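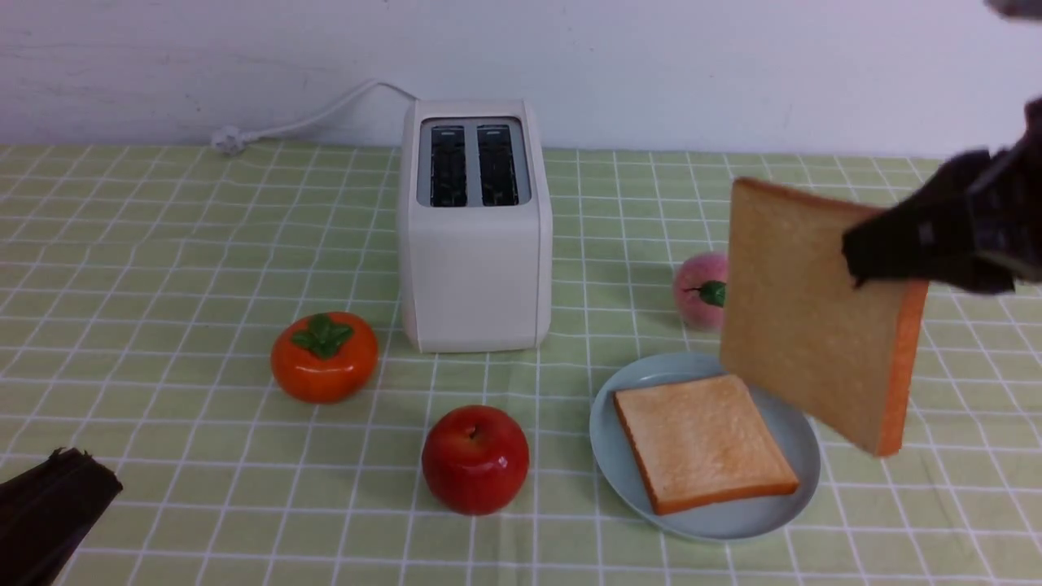
Nonby will open its breakfast room to day guests on 14th August. Until now the room has served only people staying the night in one of the 24 guest rooms upstairs. Day guests will sit at the same tables and get the same breakfast, which is a simple one: toast, butter, jam, fruit, and coffee or tea. Every table is laid with a pale green cloth with a white grid on it and has a white two-slot toaster set toward the back, near the wall, so people can make their toast when they want it and how they like it. Slices go onto a round pale blue plate. There is no buffet line and no tray service.

The change follows a trial held in April, when 100 people from the neighborhood were invited to eat breakfast at Nonby and fill in a card afterward. Of those, 84 said they would come back and pay for it. The most common request was for darker bread. The second was for a place to put the butter knife, and small rests have been ordered.

Bread will come from the Kovačević bakery on the next block, which has supplied the guest house since it opened. Two loaves are offered each morning, a white pan loaf and a light rye. Both are cut to a thickness that fits the toaster slots without sticking. The bakery will deliver once before opening and again at mid-morning. Bread left at the end of the day goes into the kitchen's bread pudding, sold by the square at the front desk.

The tablecloths were made for Nonby by Flultwood, a small textile workshop. The cloth is woven and can be washed hot. Each table has two, so that one can be in the laundry while the other is in use. Flultwood will also sell the same cloth by the yard from its own shop beginning on opening day. Napkins in a plain matching green will follow later in the year.

The toasters were picked after the kitchen staff tried several models side by side. The main points were slot width, an easy crumb tray, and feet that keep the body up off the cloth. Staff will empty the crumb trays between parties. Guests who would like their toast made in the kitchen can ask for it at no added charge. 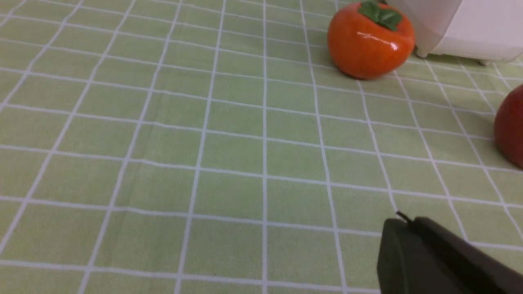

Ondari, which runs the coffee counter in the front hall, said it was glad the room would be busier but hoped the tables would stay uncrowded, as its own regulars like to carry a cup in and sit for a while. Nonby has agreed to keep the two window tables open for coffee drinkers after the first hour. No booking is needed for those tables and no food has to be ordered.

Breakfast for day guests costs 10 dollars per person, with coffee or tea included. Children under five eat free with an adult. Toast is unlimited. Eggs are not served, and the kitchen has no plans to add them.

Tables for up to four people can be booked at the front desk or by phone. Larger groups should call ahead so that tables can be pushed together. Walk-ins are welcome when there is space. Overnight guests do not need to book and will have tables held for them through the morning.

The breakfast room is on the ground floor, to the left of the front desk, and can be reached without stairs from the side entrance. Street parking is free until noon. Guests with a wheat allergy should tell the desk when booking. A separate toaster is kept in the kitchen for gluten-free bread and is not used for anything else.

Press visits can be arranged through the Nonby front desk.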